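Notebook, demonstration work, toy packing task
9/8/24
Written by: Larasati
Present: Dezső, Honeylyn, me. Milagros joined by phone for the first part.

Continuing from the entry of Eduardo. He finished the list of tasks for Wirnau and left us the packing one, which he calls "box and back". The person takes a soft thing from the table and puts it in the cardboard box, or takes it from the box and puts it on the table. One object per demonstration. Start and finish with the fingers open and clear of the box. I write down what we decided because last time we all remembered it differently.

Before starting we did the calibration of the finger opening. Open fully, close fully, wait, open again. Dezső does it too fast and the closed value is then not stable in the log. I asked him to keep the fingers closed while he says "two" slowly, and after this the values agreed with the ones from Vila.

First session, Dezső holding the gripper. He is strong and he moves the tool like he would move his own hand, with small corrections of the wrist in the last moment. For a person it is natural. For the arm that must repeat it later it is not good, as the wrist of our arm cannot turn so quickly near the edge of the box. I stopped him after three demonstrations and we looked at the paths on the laptop. All of them had the same sharp corner just before the grasp. We kept them but I marked them "fast wrist" in the sheet, so Honeylyn can leave them out of the first training if she wants.

Second session, Honeylyn. Much smoother. She approaches from above, stops for a moment, goes down, closes. Her problem is the opposite one: she waits so long over the object that the policy may learn to wait. Milagros said on the phone that this happened to them in the Fajardo trials, where the arm stayed over the object and never went down. We agreed that a pause is allowed but it must be short, and only one pause per demonstration.
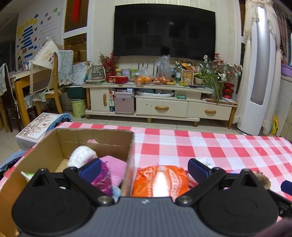 Soft toys are harder to judge than I expected. When the pads close on long fur, the finger opening reads almost closed and the person feels that the toy is held, but it is only the hair. Then it slips when lifting. With short plush the reading stays wider and the lift is safe. I propose a rule: after closing, lift a little and keep still, then continue only if the toy comes up with the tool. If it does not come up, open, go back and try again in the same recording. Dezső would like to delete such recordings. I would like to keep them — the robot will also fail in this way and it should see how a person recovers. We did not agree. To ask Eduardo.

The snack bag is a different matter. It has air inside, so it pushes back at the pads and turns when gripped near the middle. It also shines, and the tracking of the object becomes nervous when the glare moves over it. Gripping by the end seam worked better for me, but I have only 16 good demonstrations with the bag and I do not want to make a rule from them.

About the tablecloth: it should stay. The checks give the position tracking plenty of corners to hold on to. Please only pull it straight between sessions, as it moves when somebody leans on it.

One tracking loss in the second session, when Honeylyn put the tool deep in the box and the camera saw mainly cardboard. The track came back after around 3 seconds but with a jump. Recording rejected. For tall boxes we should come in at an angle, not straight down. I tried this afterwards and had no loss, though my placing was less exact.

Battery of the tool was changed once. The spare from Grutico does not click well, push it until it stops.

To do:
Honeylyn — cut the long pauses and compare the training with and without them.
Dezső — repeat his part with the slower wrist.
Me — write the lift-and-wait rule in the instructions, ask Eduardo about the failed grasps.
Milagros — send the finger values from Fajardo, if she still has them.

Replay on the arm not before October. The bracket for the second camera has not come yet.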